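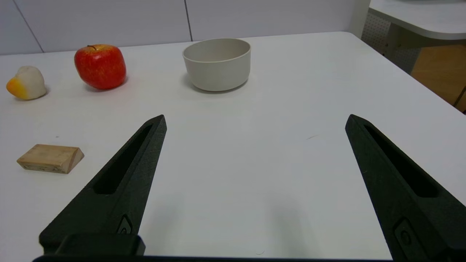

Flerness bench, pick-and-place study: safety and method inspection

Covers the arm, the gripper, the table and the claim made for them in the Karnosside draft. Comments are the inspector's. Marks are Pass, Fail, Open or N/A. An Open item stops the result going out but does not stop the bench running.

SECTION A. GUARDING AND STOPPING

A1. Emergency stop within reach of the operator's chair
Pass. Pressed it twice from the chair and once from the door side. The arm held its position each time.

A2. Stop tested under motion, with the learned policy driving
Fail at first visit, Pass at second. The log supplied only showed stops during hand-guided moves. Those are slow and prove very little about the case people will meet. Retested with the policy in control.

A3. Speed limit set in the controller
Pass. It is set in the controller and also in the script. Please decide which one is the real limit and write that down. If somebody edits the script they will believe they have changed something.

A4. Walking space behind the operator clear
Pass.

A5. Sign up when the arm is live
Open. There is a sign. It was up all day, including when the arm had no power. A sign that never comes down gets ignored by the end of the week.

SECTION B. GRIPPER

B1. Fingers free of cracks, especially along the slots
Pass. Both checked off the arm under a lamp. The slot ends are where I would expect a split to start, so look there before anywhere else. The weekly sheet says "fingers OK" in the same handwriting and the same ink for the whole of December, and I have given it no weight.

B2. Finger tips matched
Pass, with a comment. The spare pair is a different print and the tips meet slightly higher. The draft doesn't say which pair was used for which runs. It should.

B3. Closing force limited
Pass. Limit confirmed with the gauge. Do not rely on the toy fruit as a test of force, as was suggested to me.

B4. Wrist camera fixed and cable strain relieved
Pass. Cable has a loop with enough slack for a full wrist turn. Mount screws were finger tight and have been done up properly.

B5. Camera position recorded after each removal
Fail. It was taken off at least once in the study period and nobody wrote down how it went back. Since the policy works from this view, a small shift in the mount is a change to the experiment. I would like to see the success rate before and after, separately.

SECTION C. TABLE AND OBJECTS

C1. Table steady, feet locked
Pass.

C2. Surface clean and free of marks that could act as a guide
Open. The white top has a faint grey mark on it, and the gripper passes over that part of the table in open position. I was told the policy "doesn't care". Perhaps it doesn't. Wipe it, or cover it, or move the table and run the set again, and then we will know.

C3. Objects in the test set listed with photographs
Pass. The apple, the bowl and the small wooden block are all on the list. The creamy white fruit with the orange-yellow tip is called "peach" on one sheet and "mango" on another, and both names go into the language prompts. Pick one.

C4. Start positions drawn at random
Fail. The protocol says random. In the setups I looked through, the bowl sits beyond the fingers and towards the middle far more often than chance would put it there, and the fruit keeps to the left. People setting out objects by hand drift into habits. Use a printed list of positions and tick them off.

C5. Background held the same, or varied on purpose
Open. It is neither. The white wall panels stay put, but the second table comes and goes from the back of the view depending on who needs it. The draft claims the method is "robust to background change" on the strength of this. It was not planned and not logged, so it can't be claimed.

C6. Lighting recorded
Fail. No reading taken at all.

SECTION D. THE RESULT ITSELF

D1. Number of demonstrations matches the files on disk
Fail. The draft gives 1,243. The folder has that many entries, but it includes 5 empty recordings and a set of warm-up runs nobody meant to keep. Correct the number and say how it was arrived at.

D2. Training and test runs kept apart
Pass. I expected to fail this and went through it twice. The split was made by session and it holds.

D3. Comparison method given a fair run
Fail. The Lidel baseline was trained on the first 800 demonstrations and the new method on more than 900. The text puts the whole gain down to the new grasp scoring. Some of it may be. Train both on the same files.

D4. Definition of success fixed before testing
Open. "Object in bowl" sounds clear until the block ends up leaning on the rim. Two people scored the same clips for me and disagreed on several of these. Write the rule, then score again without knowing which method produced the clip.

D5. Failed runs kept
Pass. All there, including some embarrassing ones. Good.

D6. Runs stopped by the operator counted as failures
Fail. They were dropped as "operator error". If the operator pressed stop because the arm was heading for the table, that is the arm's error, and it is also a safety event which belongs in the James log.

SECTION E. BEFORE THE NEXT VISIT

Bench may run under present limits: Yes.
Result may be quoted outside the group: No.

To be ready: equal training sets for both methods (D3), stopped runs put back in (D6), camera removals written up as far as anyone can remember them (B5), position list printed and in use (C4).

I have been told the effect is too large to be explained by any of this. Then it will still be there when these are fixed, and the repeat costs a few days of bench time. Leave the old scores where they are and put the new ones beside them.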